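Homon Support
Ticket 814
Subject: Rule 6 of the recording guide, transparent objects and dressed table
Opened by: Rocío Bermúdez, Kornmont site
Assigned to: Imre Hegyi
Status: Solved, guide change pending

Rocío Bermúdez, 15 March 2019
Good morning. I write for the Kornmont site, where we record with the hand-held grippers on guide version 2. From our last delivery of 3,424 episodes, the checker has put 590 in the state "held for review" with the same message: "Rule 6, object not confirmed in grasp". I opened a good part of them one after another. The fingers close, the object goes up, the object goes down, and I don't find the fault.

What I have tried until now:
- uploaded one held batch again, same result
- cleaned the lens and repeated the calibration, same result
- compared both markers on the mounting plate with the guide, they are visible and not covered
- recorded the same task with a wooden block in place of the glass ball, and this passes

So I suspect the glass. My question is whether rule 6 forbids transparent objects, or whether it only says they must be declared. The sentence in the guide can be read in both ways, and my operators read it in both ways.

Imre Hegyi
Hello Rocío, thank you for the clear list. Transparent objects are allowed. Rule 6 says that they "shall be declared before the session", and the field for this is in the session sheet, not in the episode sheet. Could you look if the field "clear or reflective" is ticked for the held sessions? Please also tell me what else is on the table, with rule 9 in mind.

Rocío Bermúdez
The field was empty in all of them. We filled it in the episode sheet, as a comment, because in version 1 it was there.

About the table: we dress it as the Womomeo task list asks, so with toaster, plates with food, the tray with beans and so on. The ball on the stem is the object to move and the wire basket is beside or under it. Some sessions have a second clear thing, for example a water bottle, which is only there as dressing. Must I declare also this one? Nobody touches it.

Imre Hegyi
Yes, please declare it. The wording is "any clear object within the working area", and it makes no difference if the gripper goes to it. I agree that "working area" is not defined well. We use it for the whole table top.

For rule 9 your table is fine. Dressing can stay where it is as long as the path of the fingers is free and nothing hides a marker at the start of the episode. Letters or decoration on the backdrop are also allowed, but they must not be changed in the middle of a session.

Could you correct one session only and send it again, before you touch the rest?

Rocío Bermúdez
Done with one session of 74 episodes, field ticked, both objects declared. I did not change anything else. 71 passed at once.

The other three are held under rule 4 now, which was perhaps hidden by the first message. In these the operator begins to record when the ball is already in the fingers. This is our mistake and I will take them out.

Imre Hegyi
That is the correct reading. An episode must begin with open fingers. You can correct the session sheets of the rest in one go with the bulk form - Ingrid Lindqvist has to give you the right for it, I have asked her.

Ingrid Lindqvist
Right given to Rocío and to Dario Ruggiero. It ends by itself at the end of August. Please keep the old sheets, the audit asks for both versions.

Rocío Bermúdez
Thank you both. The bulk form has worked and the sessions are in the queue again. One wish for the next guide: put "declare every clear or shiny object on the table, moved or not" as the first sentence of rule 6, and say in which sheet. Vittoria Caputo trains our new operators and she would like a worked case next to it. I propose to her the task with the glass ball over the wire basket, because it brings together a clear object, a reflective one and a dressed table behind them. She can go through rule 6 and rule 9 with it in one lesson, and leave rule 4 for the day after.

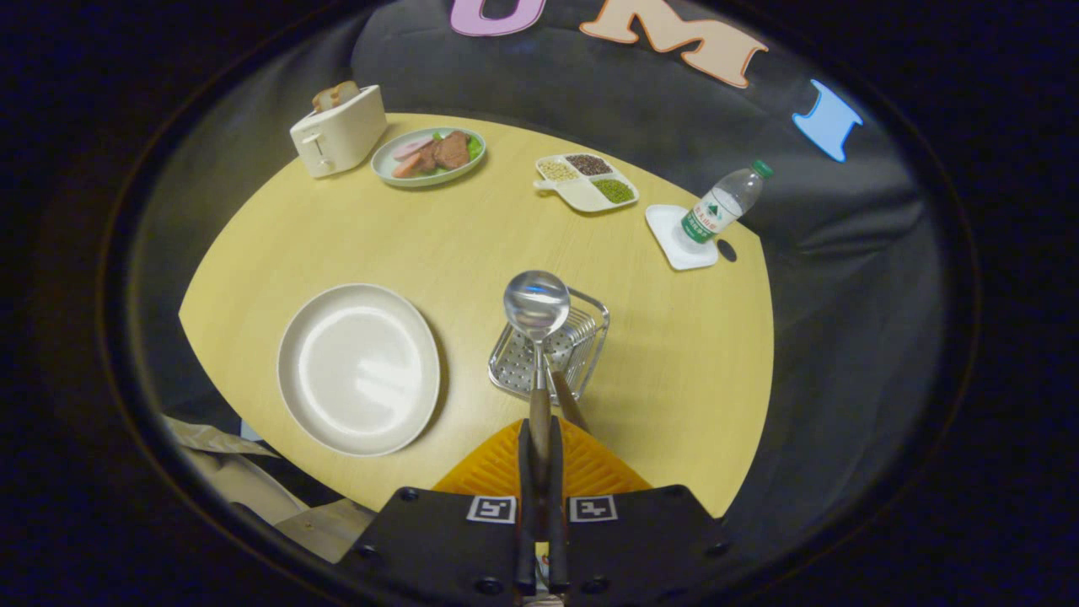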